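June, cell 2 notebook — gripper again

Came in to 10 faults on the log, all rim picks. Fingers closing short. Wenjie had already swapped the cable, no change. Pulled both fingers, wiped the guide rails, old grease like tar. Regreased, thin coat only.

Left finger had play at the root screw. Retorqued, marked with paint pen. Rehomed, new zero is 1557 (put it on the Zisten sheet too, pls dont overwrite).

Cycle counter back to 0. Next grease at 3000, not before — Malou's call.

Wrist cam mount checked, snug. Lens wiped. Bowl pick retried at slow speed, stills saved with the log.

To do: order spare root screws from Avex. Ask Wenjie wich torque driver he used last time. 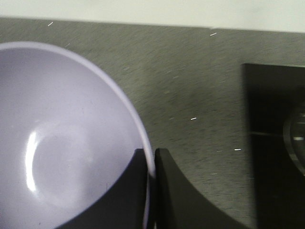

p. 344

Lavender bowl, rim between the fingers, left one inside. Compare finger faces agianst this at next service.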